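Visita a la jornada de puertas abiertas de Stekuto: el software detrás del manipulador

Última actualización: 15 de febrero

Llegué a la nave de Stekuto, en el polígono de Romley, a primera hora de la mañana y me quedé hasta que apagaron las luces del pasillo. Iba por el software. De los brazos ya he escrito otras veces y, además, son modelos comerciales que cualquiera puede comprar. Lo que me interesaba era Purkia, el planificador de tareas que llevan tiempo anunciando y del que hasta ahora solo había visto diapositivas.

La charla de bienvenida duró más de la cuenta. Resumo lo útil. Purkia trabaja en 3 capas: una que decide el orden de las tareas, otra que genera trayectorias y una tercera, la de control, que corrige sobre la marcha con lo que llega de la cámara de muñeca y del sensor de fuerza. Las dos primeras pueden tardar lo que haga falta. La tercera tiene un plazo fijo y, si no lo cumple, el brazo se detiene. Pregunté qué pasa cuando la cámara pierde la referencia y la respuesta fue que se mantiene la última posición válida, se baja la velocidad y se pide una nueva estimación. Si tampoco llega, parada.

La parte de percepción se apoya en un conjunto de 2236 secuencias grabadas en su propio taller. Me pareció poco. Ellos dicen que les basta porque no intentan reconocer objetos en general, solo estimar la postura de una pieza de la que ya tienen el modelo. De esas secuencias apartan 300 para validar cada versión nueva, y no publican nada que empeore en ese grupo aunque mejore en el resto.

Después pasamos a la zona de trabajo. Hay un soporte con alojamientos impresos en 3D para las piezas que maneja la pinza, y el otro ejercicio es con un ordenador de sobremesa abierto, con el cableado puesto.

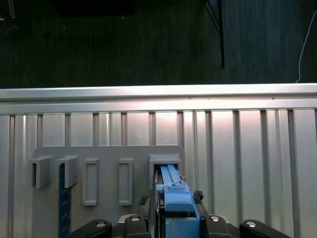

Vistas desde la muñeca: el soporte sobre el panel de aluminio y el interior del ordenador.
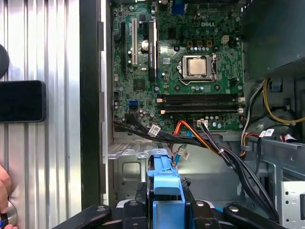

El problema de los cables ocupó buena parte de la conversación. Purkia no los modela como objetos deformables. Los trata como un volumen prohibido con margen variable, que se encoge cuando no encuentra ninguna trayectoria y vuelve a crecer en cuanto la pinza se aleja. Es una solución tosca y lo reconocen. A cambio, el cálculo cabe en un ordenador corriente y no hay que ajustar parámetros físicos para cada mazo. En junio quieren probar un modelo aprendido, de momento solo en simulación.

También nos enseñaron el visor de registros, que para mí fue lo mejor de la visita. Cada ejecución se guarda con la imagen, las fuerzas y la decisión del planificador en una misma línea de tiempo. Se puede parar en cualquier punto, cambiar un parámetro y ver qué trayectoria habría salido. El formato es abierto. La documentación, según vi en pantalla, tiene 56 páginas y está solo en inglés.

Cosas que no me convencieron: la calibración entre cámara y pinza sigue siendo manual y hay que repetirla al cambiar los dedos. El editor de tareas obliga a escribir los nombres de los alojamientos a mano y no avisa si uno está mal escrito hasta que se ejecuta. Tampoco quedó claro el precio de la licencia para centros de formación.

La integración con el controlador de Sakalauskas está casi terminada, o eso dijeron. No hubo demostración.

Para ir: el autobús deja en la entrada del polígono y luego hay un buen trecho a pie sin acera. El café, de máquina.

Comentarios

tornillo_m4
¿Se puede usar el visor sin tener Purkia instalado? Nosotros ya guardamos imagen y fuerza, pero en archivos separados, y sincronizarlos es un suplicio.

Autor
Sí, es un programa aparte. Hay que convertir los datos a su formato. Me dijeron que incluyen un conversor, pero no lo vi funcionando.

lagartija
Lo del margen variable lo probamos hace años y acabábamos enganchando cables igual. Me gustaría saber qué límite mínimo ponen.

rgb_norte
Gracias por el aviso de la acera. Yo fui con maleta.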